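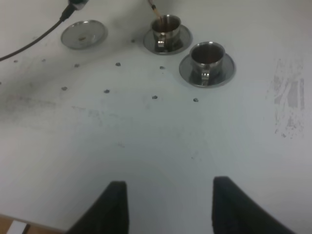

Refreshments Assistant (part-time), Jarel Rooms, Mellstead

Jarel Rooms is a small meeting and training venue in the centre of Mellstead. We let rooms by the half day and the day to local firms, evening classes and clubs. Tea and coffee are included in every booking and are served at the table in stainless steel cups and saucers. We are looking for a part-time assistant to set out, serve, clear and wash up.

The post is open from March 2023 and will stay open until it is filled. We would like the new person to start no later than May.

Hours and pay

The post is for 5 mornings a week, during term and outside it. Pay is monthly, at the venue's standard hourly rate, which is sent out with the application form. Holiday is paid in proportion to hours worked. Extra shifts come up when we have an evening booking, and you are free to turn these down.

There is a probation period of three months. Séverine Delorme, who manages the rooms, will meet you at the end of each month during that time to talk over how things are going.

What the work involves

Most of the morning is spent getting tables ready and clearing them again. You will be given a booking sheet when you arrive, with the room, the number of people and what they have asked for. You will then:

Wipe down the tables before anything is put on them. The white tops show every smear and scuff, and some marks need more than one go with the cream cleaner.

Lay out saucers first, then cups, with the handles all facing the same way.

Make the coffee and tea and take them through. Black coffee is poured in the kitchen. Tea goes through in the pot and is poured at the table.

Put out wooden stirrers and sugar.

Clear cups and saucers at the break, and again at the end of the session.

Wash, dry and put away. Cups are kept with cups and saucers with saucers, and any without a partner go on the top shelf.

Check under and behind things for crumbs and spilt coffee.

Many of our hirers bring their own equipment, and there are often cables on the tables. Cups should be set well clear of them. You should not unplug or move anything belonging to a hirer without asking.

The tea ware

We changed from china to stainless steel when we moved into the present building. It doesn't chip, but it shows water marks and fingerprints, and it has to be dried by hand. The cups are small and have small handles. The teapots are polished steel with a curved spout.
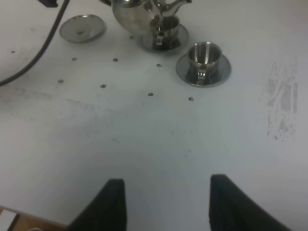
The pot should be set down with the spout turned away from the edge of the table and away from the person sitting nearest. Steel pots get hot all over, so please use the cloth when carrying one. We will show you how we do this on your first morning and you will not be expected to serve alone until you are happy with it.

We hold 48 cups with their saucers, and stock is checked at the end of each month. The check takes up most of a morning and is part of the job.

Who we are looking for

You do not need to have worked in catering. We will train you. You do need to be able to stand for most of a shift, carry a loaded tray along a corridor and keep to the times on the booking sheet. Sessions start on the hour and the coffee has to be on the table before people sit down.

We would like someone who notices a dirty mark on a table and deals with it. You should be polite to hirers and able to work quietly if a class has already begun.

A food hygiene certificate is useful. If you do not have one we will pay for the course, and the time you spend on it will be paid as well.

You must be 18 or over, as the assistant locks up the kitchen on some mornings.

What we offer

An apron and non-slip shoes are supplied. Tea, coffee and a hot lunch are free on the days you work. There is a locked cupboard for coats and bags. Staff may hire a room twice a year without charge for a family event or a club meeting.

The building is on the 282 bus route from Trillport and the stop is opposite the side entrance. There is a cycle rack in the yard. We cannot offer staff parking, but the Coste Street car park is a short walk away.

How to apply

Ask at the front desk for an application form, or write to Anatole Brunet at Jarel Rooms, Mellstead. A short letter is fine in place of a CV. Please tell us which mornings you can work, when you could start, and the name of one person who could give you a reference. This can be a former employer, a teacher or someone you have helped in another way.

Interviews will be held at the rooms and last half an hour. You will be shown the kitchen and asked to lay a table for two, with a teapot. Please tell us beforehand if you need any changes to the interview or to the way the job is set out, for example a trolley in place of a tray. We already have one trolley and can buy another.

We reply to every application. If you have applied to us before you are welcome to apply again.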